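Moore brauchen Wasser, keine Setzlinge

30. August 2023

Wer im Sommer durch das Stivover Moor geht, läuft über weite Strecken trockenen Fußes. Die Gräben aus der Zeit des Torfstichs ziehen noch immer Wasser ab, und wo früher Torfmoose wuchsen, stehen heute Pfeifengras und Birken. Für viele Besucher sieht das nach intakter Natur aus. Es ist grün, es raschelt, im Spätsommer blüht am Rand die Heide. Ein wachsendes Hochmoor sieht anders aus.

Im Frühjahr hat der Landkreis vorgeschlagen, auf der Ostseite des Gebiets, zwischen dem alten Bahndamm und dem Weiler Pedden, Bäume zu pflanzen. Das Vorhaben läuft unter Klimaschutz und ist beliebt. Eine Baumpflanzung lässt sich gut vorzeigen, Schulklassen können mitmachen, und jeder versteht, worum es geht. Ich halte sie an dieser Stelle trotzdem für falsch.

Der Kohlenstoff liegt hier im Boden. Die Torfschicht auf der Ostseite ist an manchen Stellen noch sechs Meter mächtig. Torf wächst in einem gesunden Hochmoor um etwa einen Millimeter im Jahr, man kann sich also ausrechnen, wie lange es gedauert hat, bis dieses Lager entstanden ist. Solange der Torf nass bleibt, wird er kaum abgebaut. Sinkt der Wasserstand, kommt Sauerstoff an das Material, Mikroorganismen zersetzen es, und Kohlendioxid entweicht. Bäume verstärken diesen Vorgang. Sie verdunsten im Sommer viel Wasser, ihre Kronen fangen einen Teil des Regens ab, und ihr Schatten nimmt den Torfmoosen das Licht. Was der junge Wald in seinem Holz speichert, kann der Boden darunter wieder verlieren. 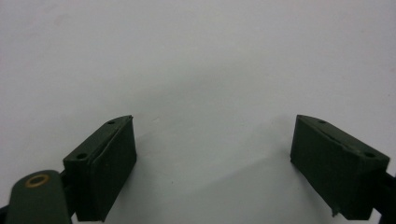

Die Alternative ist bekannt und technisch nicht besonders anspruchsvoll. Man verschließt die Gräben mit Dämmen aus Torf oder Holz, hält das Regenwasser in der Fläche und entfernt dort, wo es nötig ist, den Birkenaufwuchs. Auf der Tustine, dem kleineren Moor nördlich der Landstraße, wurde das vor Jahren gemacht. Auf 70 Hektar steht das Wasser dort heute in den meisten Monaten dicht unter der Oberfläche. Scheidiges Wollgras und Rundblättriger Sonnentau haben sich ausgebreitet, in den alten Torfstichen schwimmt wieder Spießtorfmoos. Das ist noch kein wiederhergestelltes Hochmoor, und ob es jemals eines wird, kann niemand versprechen. Aber der Torf ist nass, und darauf kommt es zunächst an.

Gegen die Wiedervernässung werden Einwände erhoben, die man ernst nehmen muss. Das Gebiet besteht aus 299 Flurstücken, viele davon schmale Streifen, die seit Generationen in Familienbesitz sind. Wasser hält sich nicht an Grundstücksgrenzen. Wer am Rand eine Wiese bewirtschaftet, will wissen, ob er sie in zehn Jahren noch mähen kann, und er hat ein Recht auf eine verbindliche Antwort. Bisher gibt es keine. Das Büro Zieliński hat im Auftrag des Landkreises ein hydrologisches Gutachten erstellt, das die Randflächen nur in einem kurzen Anhang behandelt. Hier müsste nachgearbeitet werden, bevor der erste Graben geschlossen wird. Dazu gehört auch ein Angebot an die Eigentümer: Ankauf, Flächentausch oder eine dauerhafte Entschädigung für die nasse Bewirtschaftung.

Ein anderer Einwand betrifft das Methan. Frisch überstaute Flächen geben davon in den ersten Jahren oft mehr ab als vorher. Das stimmt, und die Befürworter der Wiedervernässung sollten es nicht verschweigen. Methan wird in der Atmosphäre allerdings vergleichsweise schnell abgebaut, während das Kohlendioxid aus dem entwässerten Torf sich über sehr lange Zeit ansammelt. Wer mit der Vernässung wartet, verbessert die Bilanz also nicht. Außerdem lässt sich der Effekt begrenzen, wenn man das Wasser knapp unter der Oberfläche hält und flache Seen vermeidet.

Bleibt die Frage der Birken. Manche Anwohner hängen an ihnen, und ich kann das nachvollziehen. Es müssen auch nicht alle weg. Am Bahndamm und auf den mineralischen Kuppen können sie stehen bleiben, dort schaden sie nicht. Auf dem Torf selbst sterben viele von allein ab, sobald das Wasser steigt. Das sieht für einige Jahre unschön aus — graue Stämme, abgebrochene Kronen —, für Spechte und viele Käfer ist es ein guter Lebensraum.

Im Dezember will der Kreistag über die Mittel entscheiden. Mein Vorschlag wäre, die Pflanzung auf die aufgegebenen Äcker südlich von Pedden zu verlegen, wo Sandboden liegt und ein Mischwald gut hinpasst. Das Geld für die Ostseite sollte in Dämme, Pegel und Gespräche mit den Eigentümern fließen.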